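Pirkix puts gripper spend on the table – again

13 September 2019

Pirkix wants to spend $2531 on hand-held grippers and have the rest of its automation plan follow in March. Staff at the Pisport workroom have heard promises like this before.

The quote, from supplier Treditz, covers the grippers and spare finger pads. It leaves out training, repairs and freight, which a separate line puts at $719. Add the two and the project is already past the $3000 ceiling managers set in their own budget.

Anitha Rajan, who runs the workroom, said she would sign off once someone showed her the labour saved. "I've got a brochure and a price," she said. "I haven't got a number for how long it takes to pick up a bit of elastic."

Soft goods are the sticking point. Straps and scraps of cloth fold and bunch, and a rigid part does neither.
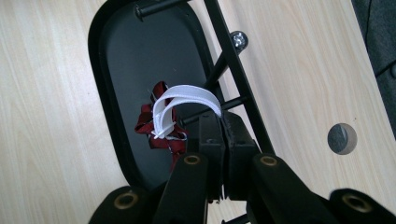 What happens next

A rival quote from Jayasinghe came in at $2063, with freight included but no spare pads. Rajan has asked both firms to price a full year of wear parts before the plan goes any further. Neither had replied by deadline.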